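Re: [site-owners] Traffic drop after moving to the new domain
Sat 21 March

> We moved our shop from hinley-supplies to the new Dinsa domain in
> September. Old domain had 342 pages indexed. The new one is stuck
> at well under half of that and search visits never came back. Our
> host (Skenport) says redirects are on. The developer says give it
> time. Should we be disavowing links, or buying a few, or just
> waiting? Sitemap was submitted on day one.

Don't buy links and don't touch the disavow tool yet. Neither of those has anything to do with a move.

I ran a crawl of your old URLs last night, using the list you attached to your first post. The redirects are on, as Skenport says, but they are not all going to the right place. The category pages go to their matching pages on the new domain. Most of the product pages go to the home page. A search engine will often treat a redirect like that as if the page were missing, so whatever the old product page had earned is lost.

You can check this yourself. Take any product address from the old list, paste it in the browser and see where you end up. If it is the home page, that rule needs fixing. Ask Skenport to send you the redirect file itself. My guess is that there is one catch-all line near the top and it fires before the product rules get a chance.
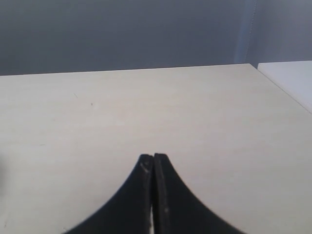
Second thing. 40 of the old addresses take 2 hops to arrive: old http to old https, then across to the new site. It works, but I would collapse those into one hop while the file is open anyway.

Third, your sitemap. It lists 600 URLs, and you said the shop has far fewer products than that. I opened it and a lot of the entries are the same product with a color or size parameter on the end. Each of those pages has a canonical tag pointing to the plain version, so the sitemap is telling the search engine one thing and the page is telling it another. Take the parameter versions out and leave only the addresses you want people to land on. If the sitemap comes from the Drekitz plugin there is a setting for it under Feeds, called "include variants". Turn it off and regenerate.

The order I would do it in:

1. Get the redirect file and fix the product rules.
2. Crawl the old list again and confirm every line ends on the right page with a 301.
3. Clean up the sitemap and resubmit it.
4. Look at the internal links. The footer on your blog posts still points to the old Hinley domain.

After that, yes, wait. I can't tell you how long. On the last move I worked on, the category pages recovered well before the product pages did, and a few of the product pages never got back to where they had been.

Do you still control the old domain, and when does the registration run out? Keep renewing it. If it lapses, all the redirects go with it.

One question back to you: did the product titles change in the move? Some of the new ones look shorter than what is in your old export. If someone trimmed them, that could be part of the drop too, and I would want to see the before and after side by side.

Please reply on the list and not to me directly, as there are others here planning a move this year.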